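Two members of the Pustgate shared workshop are building a robot arm that will sort and pack salvaged computer parts, and they hope to have it working unattended by June.

Tarun Jaiswal and Manuela Bellini started on the project after the workshop began taking in old desktop machines for repair. Power supplies were the obvious place to begin, Bellini said, as the shelves were full of them and their cables made them awkward to store.

The plan is for the arm to pick up each unit and lower it into a divided cardboard box, one to a compartment, with the leads tucked in after it.

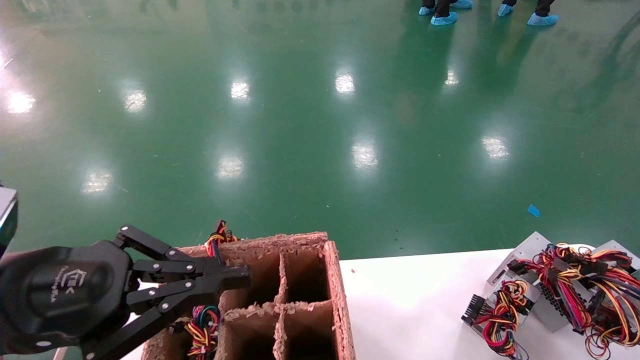 The cables have been the hard part. A loop that hangs over a divider can catch on the fingers as they open, and Jaiswal has rewritten the release routine to open them more slowly and back away at a slant. He does the programming in the evenings and Bellini looks after the mountings and wiring.

"A bare metal case is easy enough," Jaiswal said. "Put a bunch of wires on it and it's a different job every time."

Umesh Chaudhary, who runs the workshop's repair bench, has asked for a version that can handle hard drives as well. That will wait until the power supplies are done - the pair want to change one thing at a time.

The code and a parts list will be shared with Hutside, a neighbouring workshop where Siebe Vanhove is planning a similar build. Members who want to help can leave their names at the repair bench.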